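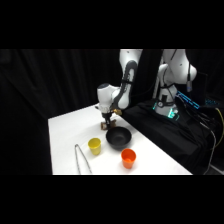 Equipment Planner, Robotics (part-time, July start)
Cilten, Foltside site, Blackburn

We're buying arms next year and we'd love someone to help us get it right! You'd own the shopping list: arms, grippers, mounts, spare cables, and all the cups, bowls and tongs our tabletop tasks eat through. There are 200 lines on the current sheet and plenty still need a price.

You'll work with Maricruz Gallegos in the lab and Alfie Marsden in finance, getting quotes, checking lead times and planning floor space and power in our 1948 building (the wiring is a puzzle, and a fun one).

You'll need two years of purchasing or lab experience and a real liking for spreadsheets. Knowing Drurnix, our ordering system, is a plus.

Send a resume and a short note to Maricruz by 5 p.m. on the closing day.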